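19/05/2025

The Plelham transit app went live this morning, and I deleted the old one before checking whether my monthly pass had moved over. It hadn't. The new one is called Turnham, same as the bus company, and it wanted me to make a fresh account with a new password before it would show me a single route. I did that at the kitchen table at ten past six with my coat on.

The sign-up form would not take my phone number with the dashes in it. It would not take it with spaces either. When I typed it as one long string it sent me a code, and by the time I had found the message and gone back to the app, the app had started over from the first screen. The second try worked. I wrote the code on the back of the gas bill both times, so now there are two numbers on the gas bill and I should remember that they mean nothing.

My pass was not there. Under "Tickets" it said I had none and offered to sell me one. I paid cash for the 52 and got to work only a few minutes late. The driver said his machine had been freezing since the first run and he was waving people through if they looked like they meant to pay.

Asked Zoi about it at lunch. She had kept the old app and hers still opened, though every time it loads there is a yellow bar telling her to switch. Her pass shows fine in it. She says there is a "link my old pass" button in the new one but it is under the account picture and not under tickets, and you need the card number from the first email they sent when you signed up. My first email from them is from December, three years back, on an address I don't use much. I found it in the end. The number is long and ends in 731. Typed it in, and the app said it would take up to 80 hours to confirm. I don't know who picks a number like that. Three days and a bit, I suppose. Until then I pay cash or buy singles.

The live map is better than the old one, I will say that. The buses move along the street in small steps instead of jumping from one end of the road to the other. I watched the 52 come up the hill while I stood at the stop after work and it was where the app said it was, give or take a stop sign. The old app would tell me two minutes for ten minutes. The new one also lets you save a stop, and I saved the one by the bank and the one outside the library.

What I don't like is the battery. I left home with it full and it was in the red before five o'clock. Raimonds says it is the location setting. He showed me where to change it from "always" to "while using," which took him no time at all, and then he went through the rest of my phone and turned off things I didn't know I had. He also told me I have four weather apps. I kept one. 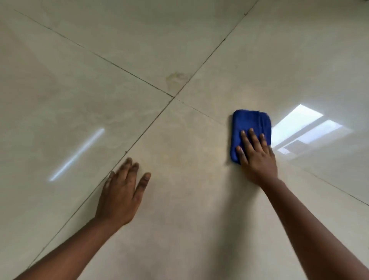
The tiles, this evening.

Got home and had soup and the end of the bread. Phone on the charger the whole time, so I read the help pages for Turnham on the laptop. They were written by a company called Sarine, whose name is at the bottom of every page in small gray letters. Half of the answers are for drivers. I did learn that a single ticket starts running when you tap "activate" and not when you buy it, which I would have got wrong. Bought two and left them alone.

There is a setting for larger text that makes the fares run off the side of the screen. I turned it on and then couldn't see the button to turn it off, and had to hold the phone sideways. Sent them a message about that through the form. The form asked for my phone model and then for my "build." I put down everything it said on the About screen and hoped one of them was right. Got an automatic reply with a ticket number straight away. It says a person will read it.

Merike called at eight about the weekend. She wants to go out to see Povilas at his new place, and there is no direct bus. I put the address into the trip planner while we were talking. It gave me one route with two changes and another that had us walking along the county road for most of it. She said she would ask Sizwe for the car. I would still like to try the bus, at least one way, if the pass has come through by then. She thinks I am being stubborn about it and she may be right. We left it open. She is bringing the folding chairs either way, and I said I would make the potato salad, so I need eggs, mustard and a bag of the small potatoes.

She is staying off the new app until her phone makes her change. Hers is an old Szűcs that her nephew handed down, and she isn't sure it will even run it. I looked at the store page and it only says "varies with device" -- no help at all. Told her to leave it.

Checked the app once more before bed. Pass still pending. It now says 80 hours again, so either it doesn't count down or it started over when I logged in on the laptop. I'll look in the morning and write down what it says then.

Cash for the bus is in the blue jacket. Alarm set for a quarter to six.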